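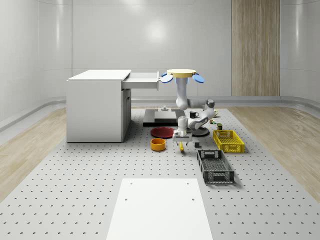 Home & Garden > Kitchens > Cabinets and Finishes

Is a second coat of "cabinet hardener" worth it, or am I paying for a fancy name?

Posted by plainoakjane, June 27, 2026

I repainted my kitchen cabinets last August with a water-based enamel. White, satin, two coats over a bonding primer. They looked fine through the winter. Now the doors by the stove feel a little tacky when I press my thumb on them, and the edges of the two I open most are wearing down to primer.

The man at the paint counter told me I need Virnetti, a clear "cabinet hardener" that goes over the top. It costs 80 dollars for a can that looks like it would fit in my coat pocket. The label says it "cures with the coating beneath it to form a single shell." I have been reading labels for a long time and that sentence does not mean anything to me. If my paint has had most of a year to dry, what is left in it to cure with?

I looked it up and the product page claims 3,004 five-star reviews. I read as many as I could stand. A lot of them were written the week the can showed up, which tells me people like opening packages. I want to hear from somebody who put it on and then cooked bacon next to it for a year or two.

Things I have already done, so please don't send me back to them: I washed the doors with dish soap before painting, I scuffed them, I used primer. I didn't take the doors off the hinges. Yes, I know.

Is the hardener a real thing, or is it a clear coat with a better haircut?

tilt_and_turn
Posted the same day

It's a clear coat. Read the safety sheet instead of the front of the can. The one I pulled up for Virnetti lists a water-based acrylic, which is the same general family as the enamel you already have. It might be a good acrylic. I have no opinion on that. But it isn't going to reach down and harden paint that's soft.

Soft paint near a stove is usually grease. Cooking oil gets into the film over months and keeps it gummy, and hands do the same thing around the pulls. If you put a clear coat over gummy paint you get a hard layer sitting on a soft one, and that will crack or peel the first time somebody bumps it with a pan.

What I would do before spending anything:

Wash one bad door with a real degreaser, rinse it twice with plain water, and leave it alone for a week with the stove off if you can manage that. Then try the thumb again. If it's firm, your paint is okay and you have a cleaning problem. If it's still soft, that paint has to come off at least on that door, and no can of anything changes that.

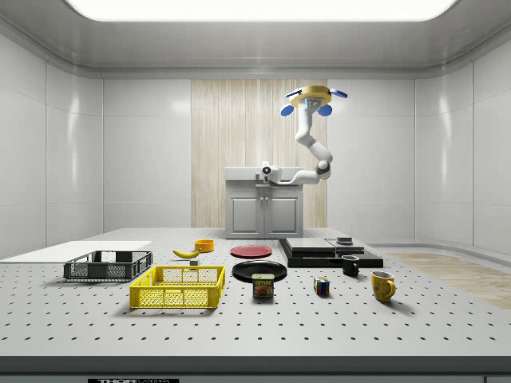

Try it on a door nobody looks at, too, maybe one on the far side of the kitchen. If the far one is firm and the stove one is soft, you've learned that your prep was decent and the grease came later. If they're both soft, I'd start to wonder about the primer, or about how long you waited between coats. You didn't say. Most people wait until it feels dry, and the can usually wants longer than that.

The worn edges are a separate matter. Sharp edges don't hold paint well. Knock them down a hair with fine sandpaper, spot prime, and brush on two thin coats. You'll be doing it again in a few years no matter what you buy. The people selling a permanent fix for edges haven't met a kitchen.

rarnby_rental_guy
Posted the next morning

I used it in my rental in Rarnby and it was great. Five stars. Went on like milk. The tenants haven't complained.

plainoakjane

How long ago did you put it on, and do the tenants cook?

rarnby_rental_guy

In the spring. I think they mostly get takeout.

plainoakjane

Thank you, that is about what I expected.

mudroom_ed
Posted two days later

I'll disagree a little with the first reply. Some hardeners are real, but they are two-part products. You mix a second liquid into the paint before it goes on, and it has to be used up the same day. If it comes in one can and you can put the lid back on and use it next month, then I don't see what is hardening what. That's my whole test and it has saved me some money.

I do use a clear coat on doors sometimes. On white I've quit doing it, because the one I had, Darnska, went a bit yellow above my coffee maker and stayed that way. Could be the brand, could be the steam. I wasn't going to buy another can to find out.

Also, take the doors off the hinges this time. Put masking tape inside each cup hole and write on it which door it is. Mine got mixed up and one still rubs.

plainoakjane

Update on the degreaser. I did one stove door and the rinse water came off the color of tea. The thumb test is better but I wouldn't call it firm yet. The door by the window, which I never thought about, is hard as a plate. So I am leaning toward grease, and the can is going to stay at the store for now. I still want to know what "single shell" means if anybody works in paint.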